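Disassembly Cell Technician (two posts) - Trumetis, Plimier Site

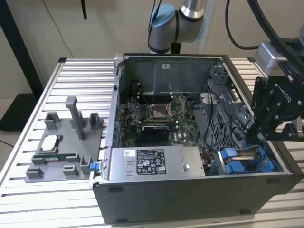 Trumetis takes in office computers at the end of their lease, tests the parts and sells on what passes. Until last year all dismantling at Plimier was done by hand at benches. Part of that work has now moved to the Flilito cells, each with two robot arms over a slatted aluminium table. The unit is a desktop tower, laid on its side with the side panel off, so that the board, power supply and drive bay can be reached from above. A fixture plate to its left has holders and cutouts for parts. The technician is responsible for what goes onto that table, what comes off it, and every decision the cell cannot make.

What has changed

Bench staff used to strip a unit from start to finish. In the new arrangement the cells take the repeated steps on models for which a routine exists, and technicians handle preparation, faults, unusual models and inspection. Almost 300 units pass through the site each shift, of which 53 per cent go to the cells. The remainder are still done at the benches, and this share is not expected to fall below a third.

No posts were removed when the cells came in. Two bench posts were regraded as cell posts, and the two advertised now are additional. Cell technicians spend at least one shift in four at the benches. This was agreed with bench staff, who raised the point that fault finding gets worse when people stop handling the parts.

Duties

Open incoming towers, remove the side panel and check for damage, missing screws and non-standard parts.
Load and clear the table. Change fixture plates between models.
Clear stoppages: dropped parts, stuck latches, cables caught during a lift.
Record each stoppage with its cause. Entries are used to correct routines and are not used to measure individual staff.
Inspect sockets, memory slots and connectors on boards that are to be resold.
Write and test routines for new models with the Lüthi support engineer, who is on site two days a week.
Keep drives under lock and log them until they are wiped.

Essential

Two years of hands-on work with computer hardware, in repair, assembly or recycling.
Able to read a simple wiring diagram and an exploded drawing.
Clear written notes in English.
Able to lift 15 kg and to stand for parts of the shift.

Useful but not required

Any work with robot arms, machine tools or packaging lines. Programming experience is not needed. Training takes six weeks, on full pay, and covers safe entry to the cell, gripper changes and routine editing. Applicants who have only worked by hand are encouraged to apply - most of the present team started that way.

Terms

Permanent, full time, on rotating early and late shifts. Early shift starts at 6.30 am, late shift at 2.30 pm. There is no night shift, and the cells do not run unattended. A shift allowance is paid on top of the site grade. Tools, gloves and safety footwear are supplied.

How to apply

Send a CV and a short note (one page at most) describing a hardware fault you traced and how you found it. Use the form on the Trumetis vacancies page and select Plimier as the site. Interviews will be held in October and include a practical task of 40 minutes at a bench, with a look round the cells afterwards. Applicants who need adjustments for the practical task should say so on the form.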